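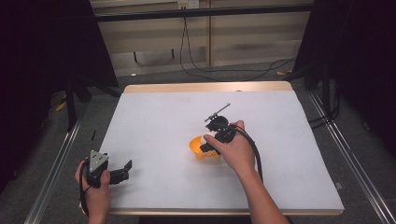
Kescombe Evening Courses
Setting and Clearing the Table, Session 6: Bowls
Handout to keep

Welcome back! Tonight is bowls, my favourite session of the whole course. Plates lie flat and behave themselves. Bowls have a rim, a wall, a foot and an inside, and each of those changes how you pick one up, carry it and put it down again.

Parts of a bowl (we'll use these words all evening)

Rim: the top edge. The easiest bit to get hold of, and the first to chip.
Wall: the curved side. Steep on a soup bowl, shallow on a pasta bowl.
Foot: the ring or flat patch it stands on. Turn a few over and compare them, they vary wonderfully!

Picking up

A rim hold is fine for an empty, light bowl. Come in from above, one side of the grip inside the wall and the other outside, and lift straight up. If you pull sideways before the foot has left the table, the bowl tips or skates, especially on a smooth white top.

For a full bowl, use both hands, low on the wall. Never rim-hold hot soup.

Colour and placing

A strong colour on a pale surface does half the work for you. Orange on white is a joy: you can see at once whether the bowl is centred or has drifted to the left. White on white is much harder, so try it last.

Stacking

Same shape with same shape, largest at the bottom. The Treltness sets nest beautifully up to 6 high. The Firitz ones have a thicker rim and wobble after four, so please split them into two piles.

Practice for tonight (in pairs, 40 minutes)

1. Lift an empty bowl by the rim and set it down without a sound. Swap hands and do it again. Your weaker hand will surprise you.
2. Move it from the middle of the table to a place setting in one go, no sliding.
3. Clear four settings, stacking as you go.
4. Repeat number 3 while chatting to your partner (harder than it sounds!).

For next time

Bring one bowl from home that you find awkward to handle. Last August's group brought some marvels, including a three-cornered salad bowl that beat all of us.

Next session: jugs and pouring. Bring a tea towel.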